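4. Colocar la encimera Grumunby sobre los muebles bajos

Si ha llegado hasta aquí con los muebles Aasen nivelados y atornillados entre sí, enhorabuena, porque lo más pesado ya está hecho. Este apartado se lee en cinco minutos, pero le pedimos que lo lea entero antes de abrir el embalaje – una encimera cortada por el lado equivocado tiene muy mal arreglo.

Antes de empezar

Deje la encimera tumbada en la habitación donde va a instalarla, sin el cartón y con el plástico puesto, durante 2 días. El tablero se acostumbra así a la humedad de la casa y luego trabaja menos. Busquen entre dos personas un sitio llano y despejado; apoyada de canto contra la pared se comba con una facilidad que asusta.

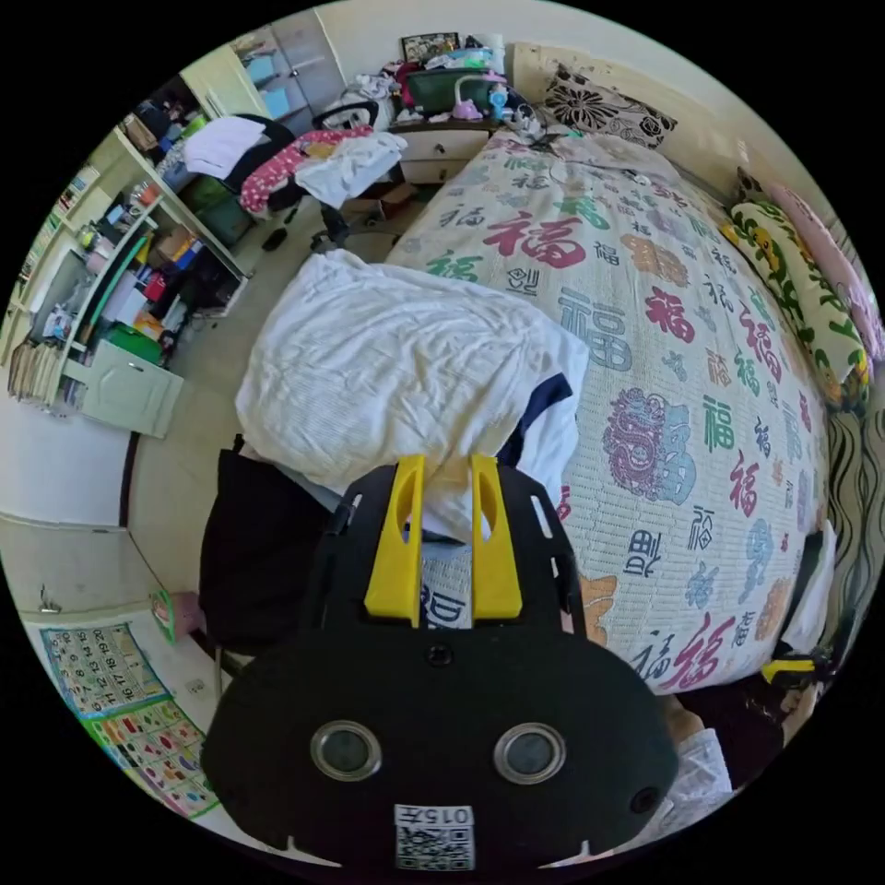
Para el corte necesitará una sierra de calar con hoja de diente fino, cinta de pintor, dos sargentos, el tubo de sellador Mudatex que viene en la bolsa pequeña y un lápiz bien afilado. Tenga también a mano algo blando para proteger la cara vista mientras trabaja: una manta doblada o un buen trozo de tela blanca, arrugada de cualquier manera como la de la foto, le servirán perfectamente. Sacúdala de vez en cuando, eso sí, que el serrín raya más de lo que parece.

Pasos

1. Mida el fondo de pared a pared en tres puntos y quédese con la medida menor. Las paredes rectas existen sobre todo en los planos.

2. Reste 2 mm en cada extremo que vaya contra la pared. El copete tapará esa holgura sin ningún problema.

3. Pegue cinta de pintor sobre la línea de corte, marque encima con el lápiz y sujete la pieza con los sargentos. Corte siempre con la cara vista hacia abajo.

4. Lije el canto cortado con grano 200, con pasadas suaves y siempre hacia dentro.

5. Aplique el sellador Mudatex en todo el canto, también en el hueco del fregadero, y espere unas 7 horas antes de seguir. Aproveche para comer tranquilamente.

6. Presente la encimera sobre los muebles, compruebe el vuelo frontal y atornille desde abajo con las escuadras Skerkov, una cada 50 cm. Apriete a mano la última vuelta.

Precaución: compruebe el largo de los tornillos antes de meter el primero. Los que sujetan los tiradores son más largos y atravesarían el tablero.

Nota: si su cocina hace esquina, coloque primero el tramo del fregadero y después el otro. La junta queda más disimulada, y si hay que corregir un poco se corrige en el tramo corto – se lo agradecerá la espalda.

Nota: el color del canto puede variar ligeramente respecto a la muestra de la tienda. Se iguala bastante con la luz en las primeras semanas.

Texto revisado por Kendra Friesen, 23/4/26. Para el montaje del fregadero y la grifería, continúe en el apartado 5.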